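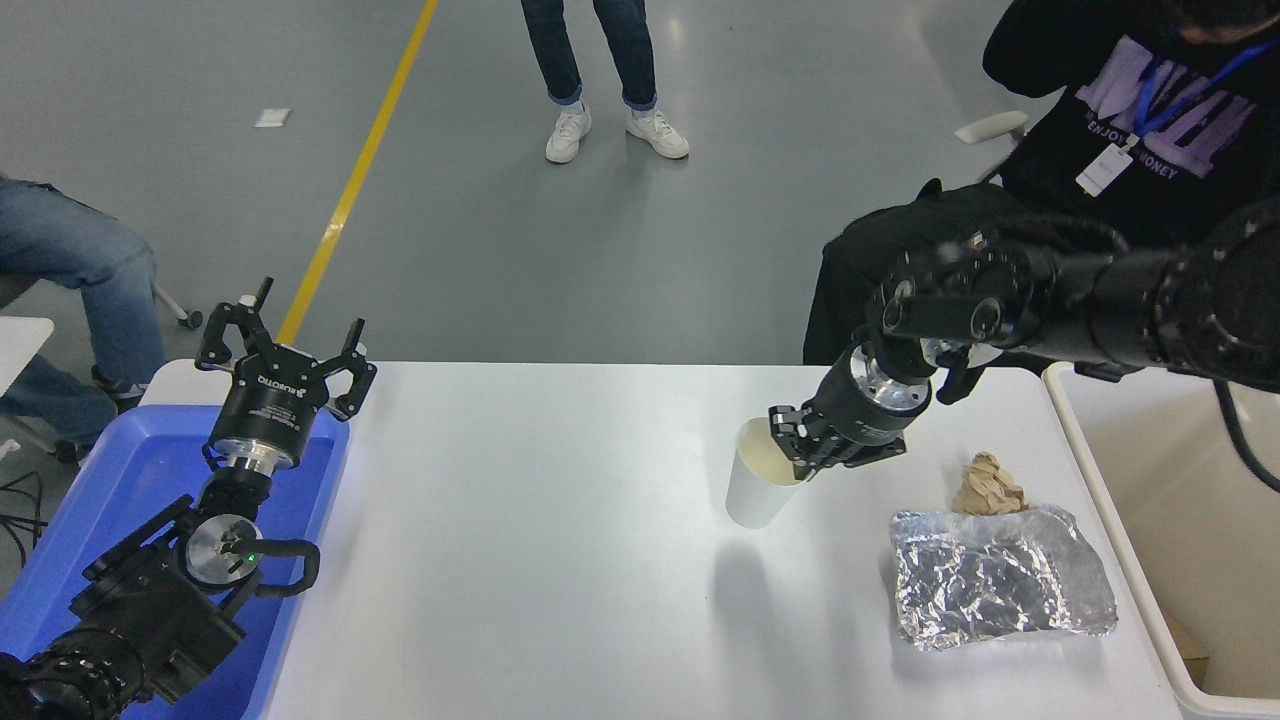
Jasmina Nikolovski asks whether a small firm can hand over payroll to an outside company but keep its own bookkeeping. We have 11 staff and Brallance has quoted us for both together.

Print | E-mail

Muthu Kamath
Yes, you can. We did it with Cledia in April. Ask who answers if HMRC sends a query, and get the notice period in writing. Ours is 2 months. You will still need to post the wages journal yourself each month.

Marcelle Joly
Depends on the price. We paid around £700 to set up and I thought it was too much.

Vimala Varma
Same as Muthu said.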